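Figure (timber)

8th January
By Viola Marchetti

Figure is the name given to the pattern seen on the face of a piece of timber, as distinct from its grain, which in the strict sense is the direction the fibres run. Most people use the two words as if they meant the same thing, and furniture sellers have little reason to correct them. The pattern comes from several causes working together: growth rings, knots, changes in colour between heartwood and sapwood, wavy or interlocked fibres, and the angle at which the saw met the log.

A good deal of what is said about figure is repeated without much evidence. Some of it is harmless. Some of it adds a lot to the price of a table.

Causes

Growth rings account for the plainest kinds of figure. A log sawn straight through gives boards with arches and long loops near the middle of the log and straighter lines towards the outside. Quarter-sawn boards, cut so that the rings meet the face at a steep angle, show mostly straight lines, and in oak and a few other species they also show pale flecks where the rays have been cut along their length.

Knots are the bases of branches that the trunk has grown around. The fibres have to bend past them, so the lines near a knot crowd together and curve. A tight knot was still joined to the surrounding wood when the tree was felled. A loose one was the stub of a dead branch, and may drop out as the board dries.

Wavy fibres produce the bands known as curl, fiddleback or tiger stripe. The bands seem to move as the light changes, an effect of the fibres tilting towards the viewer and away again. Why one tree has them and its neighbour doesn't is not well settled. Wind, slope, poor soil and inheritance have all been put forward, often by people with a log to sell.

Names and grading

There is no single agreed scale for figure. Structural grades deal with strength and treat knots as defects, while the decorative trade may charge extra for the very same knots. Terms such as "select", "feature" and "rustic" vary from yard to yard. A board sold as feature grade in one place could be called rustic in another, or go into the firewood bin.

The mill at Cundstead once listed 24 named figures in its catalogue, among them "river", "lace" and "harbour". Four of these match terms in common use. The rest were house names, and at least two seem to have been applied to boards from the same log. Bostoletti, a veneer firm, kept its own list with almost no overlap.

The Poltitz claim

The best-known story on the subject holds that timber from the hills above Poltitz has a figure found nowhere else, owing to minerals in the spring water. It appears in sales leaflets and in several popular books, all of which seem to lean on one unsigned pamphlet. The pamphlet says that 600 boards were compared with timber from other districts. It doesn't say who compared them, which districts were used, or what counted as a match. No set of the boards is known to survive.

Minerals can stain wood, and dark streaks caused in this way are common in some hardwoods. Staining changes colour, however, and the claim is about the path of the fibres. Until someone sets Poltitz boards beside others without labels and asks people to pick them out, there is no good reason to accept it.

Figure in tabletops

Tabletops are where most buyers meet figure, and where the claims are thickest. A top is normally made of several boards joined edge to edge, and the maker can choose to match the pattern across the joins or ignore it. Stains and oils deepen the contrast, sometimes a great deal, so a finished surface is a poor guide to how the raw board looked. Printed surfaces can also copy knots and swirls closely enough to fool a casual buyer, though the same knot will often turn up again further along.
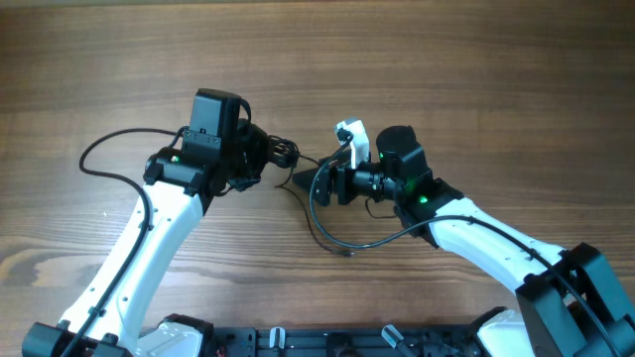

Štefanec held that buyers had been taught to see character in boards that an earlier generation would have painted over, and that a wild pattern told you nothing at all about whether a table would stay flat. The second half of the argument is hard to fault. Wavy or knotty boards can in fact be more likely to move or tear during planing. The first half is a matter of taste, and fashion has gone back and forth on it more than once.

Comments

grey_gum
Paid 1000 extra for a "river" top. My brother-in-law has the same pattern on a plain old shed door.

Tilly B.
I think you're too hard on Poltitz. I've handled the timber and it does look different. Can't prove it, I'll admit.

offcut
Could you add something on burls? They get one mention in the related list and none in the article.

Related articles

Burl
Heartwood and sapwood
Quarter-sawing
Shellac
Veneer matching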